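Filtellを両手の衣類たたみデータで使ってみた

Westoroが出しているFiltellの試用枠が取れたので、手元のデータを流してみた記録を残しておく。Filtellは手持ちグリッパーで録ったデモを受け取り、時刻合わせ、動作区間の切り出し、品質フラグ付けまでやって返してくる後処理サービスである。収録機材は付いてこない。学習もやらない。間の面倒な部分だけを引き受ける、という製品だ。

これまではVultutgateという自作のスクリプト群で同じことをしていた。名前は立派だが中身はPythonとシェルの寄せ集めで、途中で落ちると手で再開位置を探すことになる。置き換えられるなら置き換えたい、というのが今回の動機である。

投入したデータ

全部で3246エピソード。うち衣類たたみが1123で、残りは食器の移動、引き出しの開閉、タオル掛けなど。たたみ以外はVultutgateでもそれなりに処理できているので、この記事ではほぼたたみの話しかしない。

衣類たたみはすべて両手で、左右それぞれにグリッパーを持ち、カメラの映像と姿勢、開度を記録している。作業場所はベッドの上が多い。机より広く、布を広げたまま袖を扱えるからだが、後処理から見ると背景に布が多いのは嬉しくない。対象の服も布、下の敷物も布、脇に積んであるものも布で、領域分割がよく迷う。

アップロードはCLIから行う。設定ファイルに書くのは左右の対応、カメラの内部パラメータ、時刻の基準、タスク名の6項目弱で、初回に迷ったのは時刻の基準だけだった。ドキュメントには「機器側の時計」とあるが、両手で二台使う場合にどちらの機器なのかが書いていない。試した結果、設定ファイルで先に書いた側が基準になる。左右を入れ替えて書くと結果の時刻も変わるので注意。

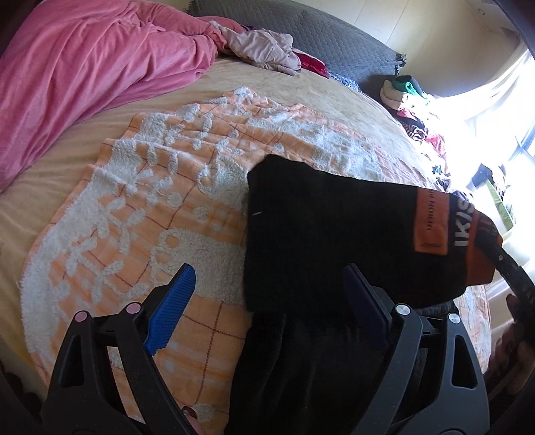

暗い色の服は以前から苦手にしている。Vultutgateでは開度をエンコーダ値から取り、指先の位置は映像から補正していた。後者は爪のパッドの輪郭に頼っているので、濃紺のパッドが黒い生地に重なると輪郭が消える。明るい青のほうはまず外さない。同じ一台の中で左右の検出率が違うという、説明しにくい誤差が出る。

Filtellの場合、指先の補正は既定で有効になっている。信頼度の列が別に出るので、低いところだけエンコーダ値に戻すという処理が書ける。これは良い。Vultutgateには信頼度という概念がなく、外したときも当てたときも同じ顔で数値が入っていた。

ただし、信頼度の値そのものはあまり素直ではない。黒い生地の上では確かに下がるが、格子柄の敷物の上でも下がる。柄の線をパッドの溝と取り違えているのだと思うが、内部の出力が見られないので推測にとどまる。しきい値を一つに決めてしまうと、正しく取れている区間まで捨てることになる。今はタスクごとに分けて設定している。

区間の切り出し

たたみ作業を「寄せる」「つまむ」「持ち上げる」「折り返す」「離す」の5区間に分けるのが自分の流儀で、これは後段の学習コードがそういう入力を期待しているからである。Filtellには区間定義のプリセットがいくつか入っており、両手の布作業にはKalogeropoulosという名前のものが割り当てられている。名前の由来はドキュメントのどこにも書かれていない。打ち間違えやすいので、設定ファイルでは別名を付けたほうがいい。

このプリセットは区間の数が自分のものより多く、「持ち上げる」の前に「張る」が入る。片方の手で生地を押さえ、もう片方で引く動きを独立させたものだ。最初は余計だと思って「つまむ」に統合したが、袖を胴の上に折る動作に限っては分けておいたほうが後で使いやすかった。袖は先につまんだ側が決まっていないことが多く、統合すると左右の役割が混ざる。

境界の精度は、目視で確認した範囲では「つまむ」の開始と「離す」の終了が良い。開度の変化がそのまま手がかりになるので当然ではある。良くないのは「寄せる」の開始で、グリッパーが服の上で開いたまま待っている時間をどちらに入れるかが安定しない。人が次にどこをつまむか考えているだけの時間を動作に含めるかどうか、という定義の問題でもあり、サービスだけを責めるのは酷かもしれない。
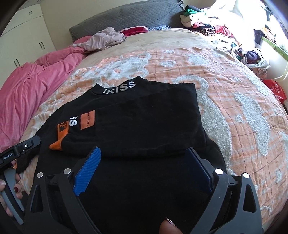
両手の同期については、待ち時間の扱いとは別に気になった点がある。片方が先に位置に着いて、もう片方が遅れて入ってくる場合、Filtellは両方が揃った時点を協調動作の開始とみなす。揃った判定は距離で行っていて、服のサイズを考慮しない。フードやハイネックのある厚手のものだと、両手が離れたまま作業が進むことが普通にある。この判定距離は管理画面からは変えられず、APIで渡す必要がある。APIリファレンスには載っているが、管理画面の説明には一言もない。

それから、プリントの多い服は区間とは無関係なところで問題を起こした。返ってきたデータには文字領域の自動マスクがかかっており、服の胸や袖の文字がぼかされていた。個人情報保護の既定設定らしい。書類や宛名が映り込むことを考えれば妥当な既定値だが、服の模様は折り目の推定に効いてくるので、消されると困る。設定でオフにできる。オフにした場合は再処理が必要で、その分の処理枠も消費する。最初に確認しておくべき項目なのに、導入手順の最後のほうに書いてあるのはどうかと思う。

品質フラグ

フラグは欠落、同期ずれ、遮蔽、対象外の手、の四種類。前の二つは信用してよい。Vultutgateの結果と突き合わせて、食い違ったものはすべてFiltellのほうが正しかった。うちのスクリプトは先頭のコマ落ちを見逃していたようで、これは早めに知りたかった。

遮蔽はやや過敏である。服の山が手前に来ただけで付くことがある。除外に使うよりも、見直しの順番を決めるために使うのがよい。

「対象外の手」は、グリッパーを握っている手以外の手が映ったときに付くとされている。実際には、握っている手の指先が機構の隙間から少し覗いただけでも付く。両手の作業ではもう一台を持つ手が画面に入るのが普通なので、ほとんど意味をなさない。サポートに問い合わせたところ、両手タスクでは無効にすることを勧めるという返事が来た。それならプリセット側で無効にしておいてほしい。

速度と運用

金曜の夜に全件を投入した。途中で回線が切れたが、再開は自動で、欠けたエピソードもなかった。この一点だけでも、手で再開位置を探していた身としては乗り換える理由になる。処理時間はキューの混み具合に左右されるので、数字は出さないでおく。自分の環境での一回の結果を書いても、他の人の参考にはならないだろう。

出力形式は三つから選べる。自分は一番素朴な、エピソードごとにディレクトリが分かれるものを選んだ。メタデータのキー名が版によって変わることがあるらしく、変更履歴に過去の改名が並んでいる。読み込み側で対応表を一枚かませておくのが無難だと思う。

ログは読みやすい。エラーにエピソードIDと処理段の名前が必ず付くので、失敗したものだけを拾って再投入するのは一行で済む。逆に、警告は量が多すぎる。時刻の丸めに関する警告がエピソードごとに出るが、実害がないので出力から落としている。

今のところの扱い

時刻合わせと欠落の検出はFiltellに移した。区間の切り出しは、Kalogeropoulosの結果を下書きとして受け取り、「寄せる」の開始だけをVultutgateの規則で上書きしている。開度はエンコーダ値を主とし、指先の補正値は信頼度が高いところでのみ参照する。

機材を選ばない点は評価したい。開度と姿勢が時刻付きで出せれば受け付けてくれるし、左右で時計が揃っていなくても、開始時に両方を閉じて開く動作を入れておけば合わせてくれる。以前に録った、この動作のないデータも一応通るが、同期ずれのフラグがかなり付く。これから録るなら必ず入れておくこと。開く幅は最大まで。半端に開くと検出されない。

次の版は11月に出る予定で、協調動作の判定距離が管理画面から触れるようになるそうだ。出たら、たたみの1123件だけをもう一度流して境界の差分を取る。差分用のスクリプトはもう書いてあり、例によってVultutgateのディレクトリに入っている。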